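최종 업데이트: 9월 9일
인쇄하기 | 이메일로 보내기

보도자료

폰드비, 욕실 소형 플라스틱 용기 회수 사업 9월부터 시작
폐치약 튜브와 샴푸 용기 등 8개 품목 대상, 회수함은 4개 지역 매장에 설치

생활용품 유통업체 폰드비(Pondby)는 가정 욕실에서 나오는 소형 플라스틱 용기를 따로 모아 재활용하는 회수 사업을 시작한다고 밝혔다. 회수한 용기의 선별과 세척은 재생원료 업체 키른스카(Kirnska)가 맡고, 운송은 물류업체 파무스(Famus)가 담당한다.

회수 대상은 치약 튜브, 샴푸 용기, 린스 용기, 바디워시 용기, 폼클렌징 튜브, 핸드워시 용기, 로션 용기, 칫솔 손잡이 등 8개 품목이다. 브랜드나 구입처는 따지지 않는다. 유리병과 금속 캔, 스프레이 용기, 면도날은 받지 않는다.

폰드비에 따르면 치약 튜브처럼 작고 여러 재질이 겹친 용기는 일반 분리배출 과정에서 걸러지는 경우가 많다. 회사는 품목별로 따로 모으면 선별 작업이 쉬워지고 재생원료의 품질도 고르게 유지할 수 있다고 설명했다.

회수함은 폰드비 매장 4곳의 계산대 옆에 설치된다. 매장 영업시간 안에는 누구나 이용할 수 있으며 회원 가입은 필요 없다. 회수함이 가득 찬 경우 고객센터 직원에게 용기를 직접 건네면 된다. 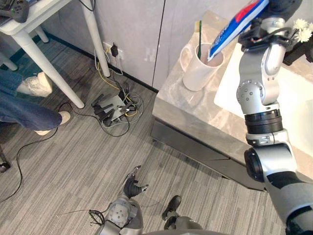
치약 튜브는 잘라서 씻은 다음 내야 하나?
자르지 않아도 된다. 내용물을 끝까지 짜내고 겉면의 물기를 닦은 뒤 뚜껑을 닫아 그대로 넣으면 된다. 튜브 안쪽 세척은 키른스카 선별장에서 한다.

샴푸와 바디워시 용기는 펌프를 분리해 본체와 펌프를 각각 넣어야 한다. 펌프 안에 금속 스프링이 들어 있어 본체와 함께 분쇄할 수 없기 때문이다. 라벨은 손으로 쉽게 떨어지는 것만 떼면 된다. 칫솔은 솔 부분을 잘라내고 손잡이만 받는다.

모인 용기는 매주 한 차례 키른스카 선별장으로 옮겨진다. 재질별로 나눈 뒤 세척과 분쇄를 거쳐 화분, 비누 받침, 매장용 바구니의 원료로 쓰인다. 식품 용기로는 재생하지 않는다.

용기를 9개 이상 가져온 고객에게는 1000원 할인권을 준다. 할인권은 1인당 하루 한 장이며 폰드비 매장에서만 쓸 수 있다. 현금으로 바꾸거나 다른 할인과 함께 쓸 수는 없다.

조슬린 칼림림(Jocelyn Calimlim) 폰드비 자원순환팀장은 "매장에 빈 튜브를 들고 와서 어디에 버려야 하느냐고 묻는 분이 꾸준히 있었다"며 "우선 네 매장에서 운영해 보고 회수함 크기와 수거 횟수를 조정할 계획"이라고 말했다.

쩌위 추이(Zeyu Cui) 키른스카 생산관리 담당은 "내용물이 많이 남은 용기가 섞이면 세척수 사용량이 크게 늘어난다"며 "끝까지 쓴 용기만 넣어 달라"고 당부했다.

폰드비는 사업 결과를 정리해 매장 게시판과 홈페이지에 공개할 예정이다. 학교나 숙박시설처럼 용기가 많이 나오는 곳은 고객센터를 통해 방문 수거를 문의할 수 있다.

문의: 폰드비 자원순환팀

인쇄하기 | 이메일로 보내기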